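The Tide Register

1. Station

Irkeck station recorded the water level every 6 hours. The clerk wrote the figure in ink and signed it.
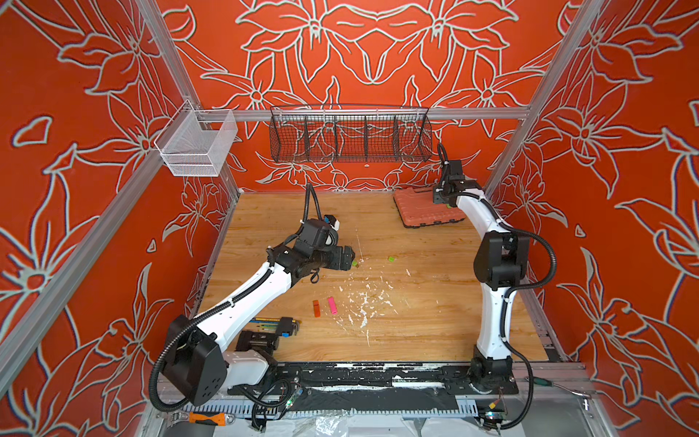

On 30 May 2021 the level was 400. It had been 400 for 61 entries.

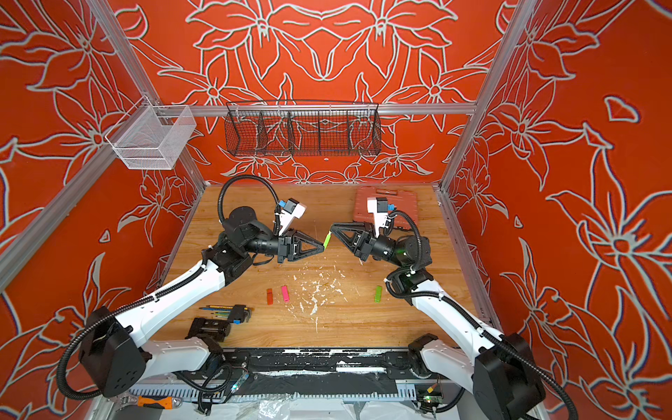 The clerk wrote to Skomstead - the district office - and asked for a new gauge. Skomstead sent a form.
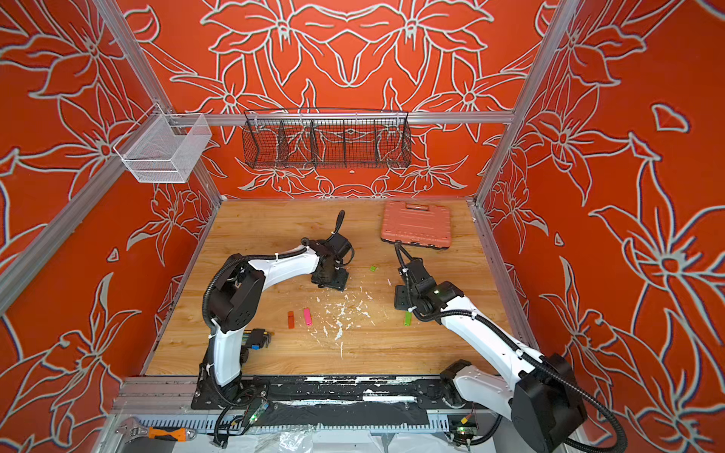
2. Gauge

The gauge was a Reisinger, sound in all parts. The clerk walked down to the shore and put a hand in the water. It did not move. 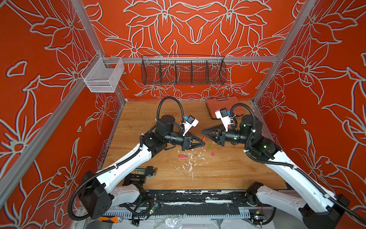
3. Entry

The clerk wrote 400 and signed.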